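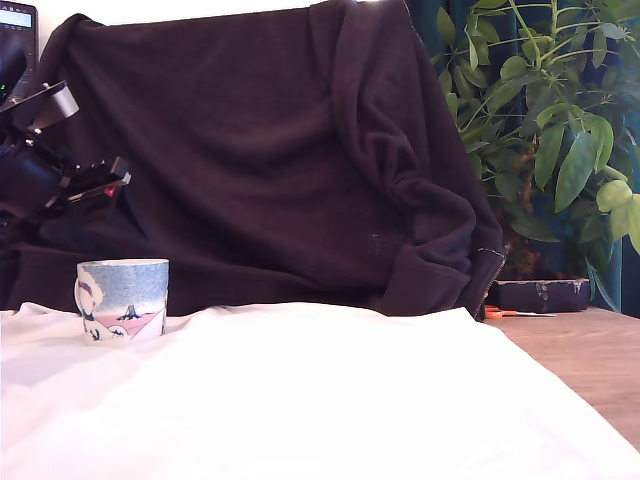
# Floltbridge roof survey records

Inspection and repair records for pitched and flat roofs in the Floltbridge area, entered from paper job sheets kept by Skumov. One row is one visit to one roof.

## Contents

| File | Rows | Notes |
|---|---|---|
| `visits.csv` | 2,019 | one row per visit |
| `roofs.csv` | 437 | one row per address |
| `leaks.csv` | 248 | subset of visits, joined on `visit_id` |

## Main fields

- `visit_id`: integer, unique, not in date order
- `roof_id`: key to `roofs.csv`
- `covering`: `slate`, `clay_tile`, `concrete_tile`, `felt`, `lead`, `other`
- `pitch_deg`: blank for flat roofs; do not read blank as zero
- `fault`: code from `codes.txt`
- `action`: `none`, `patch`, `part_strip`, `full_strip`

## Known problems

Ridge and hip faults share code `R2` on the older sheets. Lucrezia De Luca split them by hand where the notes allowed it. The remaining 73 rows keep `R2` and should be left out of any count by fault type.

Chimney flashing is recorded under `lead` even when another material was used. Visits by McAlister crews have no `pitch_deg` at all.

Gutter work was entered only if the roof was also inspected.

## Loading

Files are UTF-8, comma separated, with a header row. Read `roof_id` as text or the leading zeros are lost.

## Changes

- September: `tridari_ref` dropped from `roofs.csv`
- Duplicate visits merged (Pilar Pereyra)

Corrections go in `fixes.csv`, one per line, with the sheet number.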